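Snack bags for the November drive: what to pack and what to skip

Turketti's snack bag drive filled 262 totes last November, and sign-up for this year's is open as of 13 Feb 2026. Each tote goes to the Prado reading room, where families pick one up on the way out.

The bags are white canvas and hold more than they seem to. Put small, stiff things in first: tins, little boxes, juice cartons. A bag of chips goes in last, standing up, so it isn't crushed on the ride over. Leave the straps outside the tote.

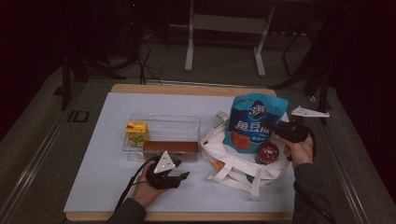

Every packing table gets a clear plastic box for sorting. Use it for anything that should be checked before it goes in a tote, mainly drinks and chocolate. Drinks must be sealed. Chocolate is fine in November but please don't bring it to the summer drive. We had to throw out 18 bars last time.

Imported snacks are welcome if the ingredients are listed in English somewhere, even on a sticker. Boxed cookies and candy in tins hold up best. 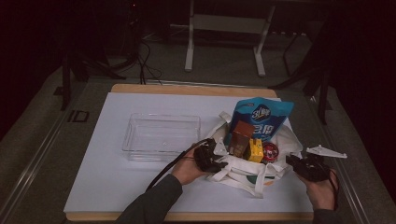
We still need 60 totes. Used ones are fine if they're clean and both straps are sound. Drop them at the Prekow Street entrance, in the bin marked Stondix. Limit is 2 boxes of snacks per household, as shelf space is short until fall.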